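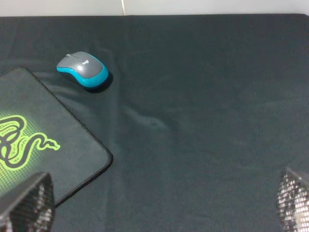

4.2 Desk surfaces and reported wrist comfort

The claim that a soft desk covering reduces wrist discomfort appears often in office guidance, usually without a source. Where a source is given, it tends to be a vendor leaflet or a small survey in which people were asked whether they liked the new covering shortly after getting it. We do not find this persuasive. People who have just been handed something new for their desk tend to say kind things about it.

Our own data allow a slightly harder test. Of the 400 office workers who returned the first questionnaire, 160 agreed to take part in the desk study at the Daly and Gredis sites. Half worked on a cloth-covered desk and half on a bare one, and both groups kept the mouse they already used (Figure 3). Each person rated wrist comfort on a 30-point scale at the end of the working day.

Figure 3. Wireless mouse on a dark gray cloth covering.

In the first two weeks the cloth group scored higher. By the sixth week the gap had closed, and at Gredis it had turned slightly the other way. The Rusa report describes a similar early rise but stops measuring before any decline could show, and then treats the early figure as the lasting one. The Funduda trial ran longer, yet it let participants choose their own surface, so its comfort scores may say more about who picks cloth than about what cloth does.

We would be careful with our own result as well. In February, 18 participants moved to other desks, and the two sites differ in heating, chair type and the amount of typing done in a normal day. Self-rated comfort is also a blunt measure — a bad night's sleep can move it as much as any change to the desk. We did not record grip force or the time spent with a hand on the mouse, and without those it is hard to say what a rating of wrist comfort is a rating of.

What the data do not support is the advice, still repeated in workplace handouts, that covering a desk is a cheap fix for sore wrists. Time away from the mouse was more closely tied to comfort than surface type at both sites, and we return to it in Section 4.3.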